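Humidity notebook, Zamudio house, bedroom loggers

June 16, 2019

Continuing from the May entries. The question is still whether the higher readings from the bedroom are a property of the room or a property of the logger. The hall unit and the bedroom unit are the same Sernico model from the same box, bought together and never swapped. That was the mistake in May: a month of data and no way to separate place from instrument.

Checked both over saturated salt before putting them back. Method as on the inside cover. Table salt in a jam jar, enough water to make a slush with solid still showing, logger hung from the lid on thread so that it touches neither the slush nor the glass. Lid sealed with tape. Left overnight in the airing cupboard with the heating off. The expected figure over sodium chloride is a shade above 75 per cent at room temperature and hardly moves over the range we see indoors, so the cupboard does not need to hold an exact temperature, only a steady one.
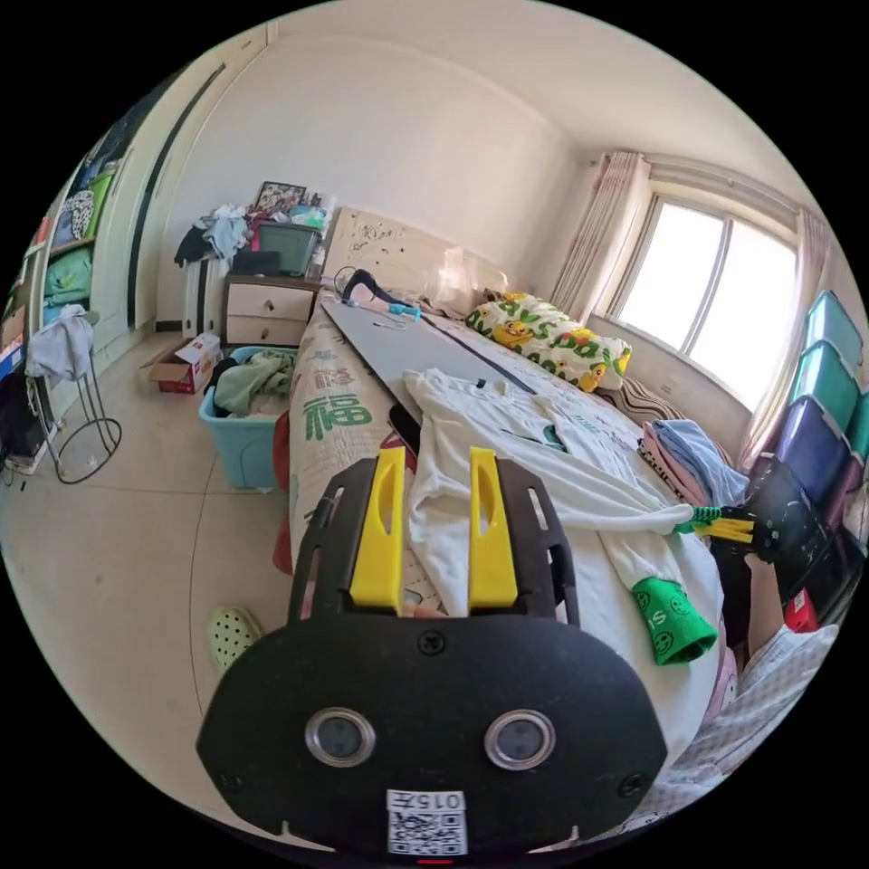 Golshifteh Shirazi
Building moisture technician

Hall unit settled within a point of the expected value and stayed there. Bedroom unit read high by four points and was still creeping down slightly when I opened the jar. Resealed it and gave it a second night. The creep stopped, the offset did not. So part of the May difference is instrument error. It is not the whole of it, as the gap between rooms in the early morning was wider than that most nights.

Second salt, magnesium chloride, expected 33 per cent. This one is slower and more awkward. The crystals pull water from the air while being spooned out and the slush goes to liquid if the jar is left open, after which it is no use until more solid is added. Hall unit fine. Bedroom unit high again, but by less than at the upper point. The error is therefore not a flat offset and should not be corrected by subtracting one number from the whole column, as was done in the May summary. Corrected with a straight line through the two points. Anyone using the May summary should throw it away and use the raw files.

Nendo import: the sheet assumes a single offset per logger. Added a column for slope. The old column is still there, set to zero, because the chart page refers to it and breaks if it goes. Did not touch the chart page.

Then the swap. Hall unit to the bedroom, bedroom unit to the hall, same hooks, same height. The bedroom hook is on an inside wall. I had thought about moving it to the outer corner, where the plaster feels colder to the hand, but moving the position and the instrument together would put us back where we were in May. Position stays. The corner can have its own run afterwards.

Logging interval set to ten minutes on both. In May one was on ten and the other on fifteen, which makes every comparison an interpolation. Clocks set against the same watch. One of them had lost several minutes over the month. I have not corrected the May times for this, the drift is small beside the overnight rise and I do not know how it accumulated.

Afternoon test with the Mistix to get a known source of moisture. Tank filled and weighed on the kitchen scale, run with doors shut, then weighed again so that the water put into the air is known by difference. Starting humidity by the corrected reading was 41 per cent. It rose quickly at first and then flattened well short of what the water would give in a sealed room of that volume. Expected. Air leaks out, and the bedding, mattress, curtains and plaster take up the rest. What I wanted was the shape after switching off.

If only air exchange were at work, the decay back to background should be close to a single exponential. It is not. There is a fast fall, then a long slow tail that lasts into the evening. The tail is the soft furnishings and plaster giving back what they took. This matters for the way we have been reading the overnight data. A person asleep gives off water for the whole night, much of it goes first into the bedding and mattress, and the room goes on looking damp long after the person has got up and opened the window. Airing for ten minutes brings down the air reading and leaves the store nearly full. On the trace it shows as a sharp notch that fills in again.

The notch is in the May data on most mornings. I had marked it as a sensor fault.

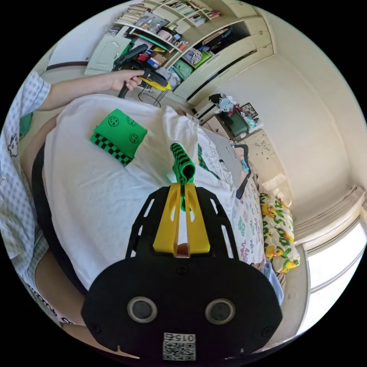

Pencilled beside this on the shared copy: the tail could just as well be moist air coming back from the hall. You shut the bedroom door but there is a gap under it, and the hall was not at background either by then. Plot absolute humidity for both rooms on one axis before blaming the mattress. If the hall is lower the whole way down, I will accept the furnishings. If they cross, it is the gap.

Fair point. Converted both to grams per cubic metre using each logger's own temperature. Hall is lower than the bedroom throughout the tail, by a clear margin for the first part and by a thin one near the end. No crossing. The last stretch is too close to call given what we know of the instruments and I have shaded it on the plot as undecided. A rolled towel along the bottom of the door next time would settle it at no cost.

Relative humidity alone was misleading here. The bedroom cooled a little in the evening, which pushes the relative figure up with no water added at all. About a third of what I had been calling the tail went away on conversion. The remainder is real.

File housekeeping. The run so far, with May, gives more than 2000 rows per logger, past the point where Nendo redraws without a pause. Split by month. Raw files kept whole and read-only.

Ready for the next run:
Swap in place, both loggers started, interval checked on the display.
Salt jars sealed and labelled, magnesium chloride topped up with fresh solid.
Mistix emptied and left with the lid off. White scale on the plate again, use the filtered water.

Outstanding: thermometer check. Everything above in grams depends on two temperature readings I have not compared with anything. They agree with each other to within half a degree side by side on the bench, but they could both be wrong. Ice bath is no good for these, the housings are not sealed. Will borrow the glass thermometer and leave all three in the cupboard overnight.

Spare batteries are in the drawer with the tape.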